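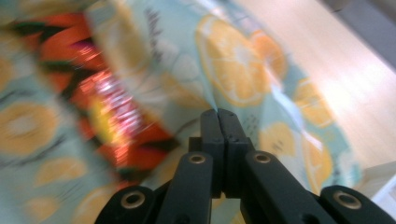

Garoso Hand-Held Gripper Kit: Frequently Asked Questions
Last updated 8 October 2021

What is included in the kit?
Each kit contains two hand-held grippers, two cables, a carrying case and a printed setup guide. Mounting plates are ordered separately under part number 268.

Who is the kit intended for?
The kit is designed for laboratories and training centers that record handling tasks performed by people and use those recordings to teach robots. Operators do not need programming experience.

Can the grippers handle soft or thin items?
Yes. The two-finger jaws close on cloth, foil packaging and similar materials. Customers should practice on each new material before recording, as slippery items may call for a slower approach.

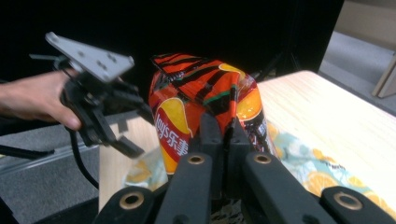

Gripping a Lay's chip bag, with a second hand-held gripper alongside.

Can one kit be used by two operators?
Yes. The grippers may be used as a pair by one operator or separately by two. When used separately, each gripper should be registered under its own name in the Merach recording software.

How long may a recording last?
A single recording may run for up to 20 minutes. Longer tasks should be divided into parts. The software stores up to 100 recordings per project - older projects may be exported at any time.

What work surface is recommended?
Any stable table at a comfortable standing height is suitable. Cables should hang freely and should not be pulled tight during a task.

Are replacement parts available?
Fingertips, rings and cables may be ordered through the Gredia parts desk. Please quote the serial number printed on the inside of the case lid. Standard fingertips are listed as part number 818.

May the kit be returned?
Unused kits may be returned within 20 days of delivery. Kits that have been opened are inspected first, and a restocking fee may apply.

Is training offered?
An introductory session is included with every purchase and is held online. On-site sessions can be arranged through the Mujić service office. Bookings for January are now open.

How is the kit cleaned?
Disconnect the cable and wipe the fingers with a dry cloth. Do not use solvents or spray cleaners on the joints.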